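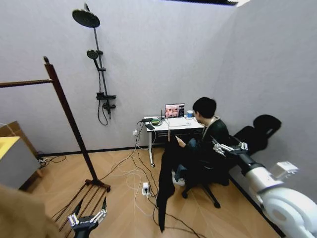 CAPÍTULO 7

Quanto vale uma taxa de sucesso?

Objetivos do capítulo
Distinguir resultado, condição e afirmação num ensaio de manipulação.
Reconhecer as formas mais comuns de inflacionar uma taxa de sucesso sem mentir.
Redigir um protocolo de ensaio antes de ligar o robô.

7.1 O número que toda a gente cita

Quem lê artigos sobre robôs humanoides habitua-se depressa a um certo tipo de frase: o sistema completou a tarefa em tantas tentativas de tantas, num ambiente doméstico, com uma pessoa presente. A frase soa a medição. Em muitos casos é só um resumo, e o leitor fica sem saber o que se contou, quem contou e o que ficou de fora.

Comecemos pelo «ambiente doméstico». A sala da abertura do capítulo tem um chuveiro preto montado na parede do fundo e, mesmo ao lado, uma secretária branca com um computador portátil aberto. Há um cabide de pé em madeira escura e há cabos pelo chão, até uma extensão branca. É casa, é gabinete, é laboratório? A pergunta parece picuinhas. Deixa de o parecer quando um artigo tira de uma única divisão uma conclusão sobre «residências».

Os autores deste manual não são neutros nesta matéria. Passámos anos a rever trabalhos em que a secção de métodos ocupava meia coluna e a secção de impacto ocupava duas páginas, e o capítulo reflete esse cansaço.

7.2 O caso Mutis

O estudo que nos vai acompanhar até ao fim do capítulo é o ensaio Mutis, conduzido por Ognjen Ionescu na Grostska. O objetivo era modesto: comparar duas políticas de controlo numa tarefa de entrega, na qual o robô recebe um objeto leve da mão de uma pessoa sentada e o pousa numa superfície próxima. A primeira política foi treinada com 200 demonstrações por teleoperação. A segunda recebeu as mesmas 200 e mais 300, recolhidas noutra divisão.

O relatório interno concluía que a segunda política era «claramente superior». Cada política tinha sido ensaiada 20 vezes.

Teresa Moynihan, encarregada da revisão, pediu os registos em bruto e encontrou três problemas. Nenhum deles é raro.

O primeiro é o da definição. Em alguns ensaios o objeto foi recebido, mas a pessoa inclinou-se para a frente até o encostar aos dedos do robô. O operador registou sucesso. Pode defender-se essa decisão, desde que esteja escrita antes. Não estava.

O segundo é o das repetições. Quando a mão não abria a tempo, o ensaio era por vezes anulado como «falha de equipamento» e repetido. O critério de anulação ficava ao juízo de quem estava ao teclado, e essa pessoa sabia qual das políticas estava a correr. Dez anulações, todas na mesma política, dão que pensar.

O terceiro é a ordem. Primeiro correram todos os ensaios de uma política e depois todos os da outra. Entretanto, a pessoa sentada foi aprendendo a entregar. Quanto da diferença pertence ao robô e quanto ao hábito humano, os dados não permitem dizer.

7.3 O que a câmara regista e o que deixa por decidir

A defesa habitual perante estas críticas é o vídeo. Está tudo gravado, diz-se. Convém moderar o entusiasmo. Uma vista tomada da cabeça do robô, em grande angular, mostra bem as duas mãos mecânicas e o espaço à frente delas, mas curva as paredes e engana quem tenta estimar distâncias a olho. Na vista da abertura, a pessoa está virada para a secretária, de costas, com uma folha ou um cartão branco na mão. A mão direita do robô está aberta e aponta para o centro da sala. Isto é compatível com uma entrega prestes a começar, com uma entrega falhada e com uma pausa em que ninguém tencionava entregar coisa alguma. Um anotador que conheça a hipótese do estudo escolherá, com toda a boa-fé, a leitura que lhe convém.

Por isso insistimos em que o vídeo seja anotado por alguém que desconheça a condição, com regras fechadas de antemão e com uma categoria para «indeterminado». A categoria incomoda, porque faz descer as percentagens. Ionescu resistiu-lhe durante semanas.

7.4 Um protocolo mínimo

Antes do primeiro ensaio, escreva numa página:

1. O que conta como sucesso, em termos observáveis, incluindo o que a pessoa pode e não pode fazer para ajudar.
2. As condições em que um ensaio é anulado e quem o decide.
3. A ordem das condições, sorteada.
4. O número de ensaios, fixado à partida.
5. O estado da sala: mobiliário, cabos, iluminação, posição da cadeira.

O quinto ponto é o mais desprezado. Na reanálise do Mutis não foi possível reconstituir onde estava a cadeira em metade das sessões, e a cadeira tinha rodas.

Termos a reter: critério de sucesso; anulação; anotação cega; efeito de ordem; generalização entre ambientes.

A secção 7.5 retoma os dados do Mutis e calcula os intervalos de confiança que faltavam no relatório original.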